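4. Setting up the picking bin

This section explains how to prepare the bin, place the Solholm arm kit over it and run the first mixed-object test. Read it to the end before you switch on the controller. If you have the Millet conveyor version, go to section 5.

Before you start, finish the wiring check in section 3. The emergency stop must be connected and within reach of your hand.

4.1 Placing the bin

1. Put the bin on a flat table that does not rock. Leave enough room on both sides for your hands.

2. Turn the bin so that its long side is parallel to the table edge.

3. Fix the rim of the bin with spring clamps, one on each side. Use the upper edge only. A clamp lower down may be in the way when the wrist turns.

4. Mark the position on the table with tape. If you must lift the bin out later, you can put it back without a new calibration.

Note: Scratches and worn coating on the bin are normal and you do not need to repaint it. If picks fail often near a shiny wall, lower the lamp or change its angle first.

4.2 Loading the test objects

5. Choose small household things of different shapes and surfaces. A crushed soda can, a brush and a few plastic toys make a good first set. Do not use glass, open liquids or anything with a blade.

6. Lay the objects in one layer. They may touch each other and the walls, but for the first run they should not be stacked.

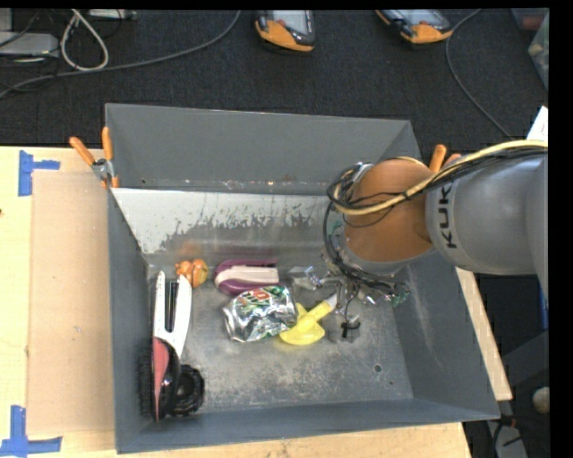 Last modified: 08/08/2020 by Rigoberto Valderrama

The soda can with the yellow object against it is a typical case for the Wirine software. Two things that touch can be read as one, and then the grasp point is placed between them. When this happens, open the Segments page and raise the Split value by one step. Save, and scan again.

4.3 First run

7. Check that the cables on the arm can move freely. They need some slack at the wrist - a tight cable will pull on the connector when the joint turns.

8. Set the speed to 5 percent. Keep this speed until one full cycle has finished without an error.

9. Press Scan and wait for the outline of each object to show on the screen.

10. Press Start. Keep one hand at the emergency stop.

Caution: Never reach into the bin while the arm is powered, even if it stands still. The program can be waiting for a scan and may move without any warning.

4.4 If the run stops

Code 51: no grasp was found. Move the objects a little away from the corners and scan again.

Code 111: the gripper has touched the floor of the bin. Stop the program, move the arm up by hand control and repeat the depth calibration from section 3.

After 2000 cycles, inspect the gripper cables and the clamps. Replacement parts can be ordered from Flatov with the number printed on the kit label.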